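Hakerholm Glove Fit Records
Data card, release 3 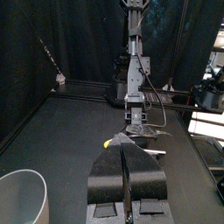

Hakerholm Glove Fit Records holds size and wear entries for long-finger cycling gloves sold under the Tuver and Skemoleck labels. Each row is one glove, left or right, on one rider. Finger shape is coded by the rest posture of the glove, straight or pre-curved; code C applies where the fingers bend inward toward each other at the tips, as the two black fingers over the gray table do. Gloves with a flat palm pattern take code S.

Contents
gloves.csv: one row per glove
riders.csv: palm girth and middle finger length, in millimeters
wear.csv: abrasion grade by zone, entered after 40 rides

Fields in gloves.csv
glove_id: text, unique
label: tuver or skemoleck
side: L or R
shape: S or C
closure: strap, cuff or none
wash_temp: integer, Celsius

Collection
Riders came from the Thursday evening group at Thái, a trail center with rock and gravel loops. Palm girth was measured over the knuckles, thumb excluded. Riders with a palm girth under 70 mm were not enrolled.

Known problems
Cuff length is missing for 68 rows. Abrasion grades in release 2 used a different scale and should not be merged with the current file. Winter gloves are listed but have no wear entries.

License
Free for research use with credit to Hakerholm.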